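Ticket 301: Gripper comparison, Landden vs. Drulmont fingers
Status: Open
Opened by: Parvathi Sundaram
Assigned to: Ghizlane Helmy
Priority: Normal
Component: grippers, wrist camera, Haddad controller

Parvathi Sundaram, 9:10 am
Opening this so the finger question gets settled in one place and not in hallway conversations. The claim from Clurkdale is that the Drulmont fingers hold soft objects as well as the Landden set and need less force doing it. They sent a chart. The chart has no units on the left side and I can't tell what object they used. Before we order more of anything I want our own numbers on our own table.

Reported problem, as it came to me: with the Drulmont fingers, the gripper closes on a plush toy, the controller says "grasp OK," and the toy stays where it was. Does not happen with hard objects. Supplier says it is our force threshold. I don't believe that yet, but I haven't ruled it out.

Ghizlane Helmy, 9:42 am
I've seen the false "grasp OK" too. Can you say which threshold you're running? The Haddad defaults changed with the last update and the release note mentions it in one line near the bottom.

Parvathi Sundaram, 9:55 am
Default. I didn't touch it. If the default can't tell a limb from an empty gap, that's a finding by itself.

Ghizlane Helmy, 10:30 am
Agreed, but let's be fair to them. "Grasp OK" only means the fingers stopped before the fully closed position. Plush squashes down to almost nothing, so you land right at the edge of the window. I'd like to see the logged finger gap for each close before blaming the hardware.

Parvathi Sundaram, 1:15 pm
First round done, 90 closes on the plush, all with the same approach height. I pulled the finger gap from the controller log as asked. On the false positives the gap reading drifts after the close is reported. It keeps creeping for a moment and then settles lower. So the controller is making up its mind too early. That could be software. It could also be the fingers flexing at the tip, and a flexing tip is exactly what the sales sheet calls "compliance."

Things I tried, in order:
Power cycled the controller. No change.
Re-ran the finger calibration. No change, and it took longer than the manual says.
Swapped the cable on the gripper that was misreporting. No change.
Raised the close force one step. Fewer false positives, but now we're giving up the low force they were selling us on.

Ghizlane Helmy, 1:48 pm
Did you check the wrist camera offset? If the tip is landing short, you'd pinch the outside of a leg and get that same creeping gap as the fabric slides out.

Parvathi Sundaram, 2:20 pm
Checked against the tape grid. I can't say it's perfect. The tape was laid by hand and I wouldn't trust it for anything finer than "which square is this." I'd want a printed target before I signed off on the camera.

I also don't like that the comparison so far is all one object. A stuffed toy is the easy case for looking gentle and the hard case for detecting a hold. A ceramic lid goes the other way. It doesn't squash, so detection should be trivial, and if the fingers slip on a ceramic edge we'll know it isn't only the threshold. Adding both to the sheet. Wrist view and overhead view attached.

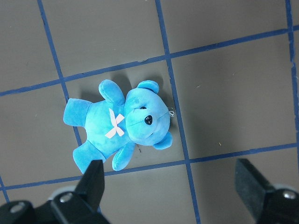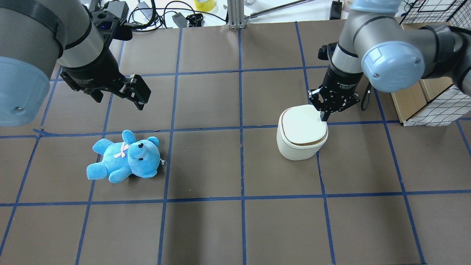
Ghizlane Helmy, 3:05 pm
OK, then my suggestion is to leave the force alone and change the wait. There's a settle setting in the Haddad config, hidden under the advanced tab. Set it to 5 and run the same closes again. If the false positives go away at the original force, Drulmont is off the hook and we owe Clurkdale a polite email.

Parvathi Sundaram, 4:25 pm
Settle set to 5, force back to default. Short run only, it's late. False positives are down to 2, both on the ears. Better than I expected, and I'm still not writing the polite email. Waiting longer on every close costs cycle time, and their chart didn't mention cycle time at all. The Landden fingers don't need the extra wait – at least they didn't the last time we ran them, which was on older firmware, so that isn't a clean comparison either.

Ghizlane Helmy, 4:40 pm
Then run the Landden set on the current firmware with both settle values. Same objects, same squares. I'll ask Clurkdale what object is in their chart and what was on the left axis.

Parvathi Sundaram, 4:52 pm
Fine. Leaving the ticket open. Still to do: Landden set on current firmware, lid grasps with both finger types, printed target for the wrist camera. Please don't let anyone update the controller until those are logged.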